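Let the slow people teach the robots

Albane Millet, 29 Mar 2023 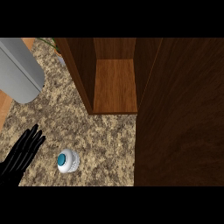 Simulated kitchen counter, robot hand still short of the small white object. Cabinet empty.

Quick one today, I have a deadline and a cold.

I keep getting asked who should be doing the demonstrations. You know the job. Someone puts on the gloves or grabs the controllers, drives the hand, picks the thing up, puts it in the cabinet. Again. Again. The recordings go in, and later a policy comes out that moves more or less like the person who made them.

The usual answer: hire fast. Pay per episode. Langlois does it, or did in September when I visited. Leaderboard on the wall. Top operator had 483 episodes that week and everyone was very proud of him.

I think it's a mistake. A big one.

Watch a fast operator work. He doesn't look, he swoops. Fingers already closing before the hand is over the thing. Great if you have his reflexes and his 4 years of practice. The robot has neither. It gets the swoop and none of the judgement, and then it swoops at a spot two inches to the left and sends the object off the counter.

Slow people pause. They hang there above the stone with the fingers straight, a bit off to one side, deciding. I used to trim those pauses out. Dead time, I called it. Anatole Marty at Tralto talked me out of it and I'm still a little annoyed that he was right. The pause is where the choice gets made. Which side to come in from, how wide to open. Cut it and you've got a before and an after with nothing joining them up.

Our own set, Bavel, has 1,956 demonstrations in it. I'd throw away half tommorow if I could pick the half. Mostly mine, from the early days, when I was racing.

And simulation makes it worse. No weight in your hand, nothing breaks, reset button right there. So people get sloppy. They throw the hand at the counter and hit reset. Do that for five hours and see what your data looks like. Wusimus at least makes its operators sit out a few seconds after a reset, wich everybody hates. Good. Keep it.

Someone will say slow data costs more. Sure. So does collecting the whole lot twice, and I've done that.

Pay by the hour. Take the leaderboard down. Find the person who reads the instructions first, and let them take as long as they want over one grasp.

Back to the deadline. Comments are open till I get tired of them.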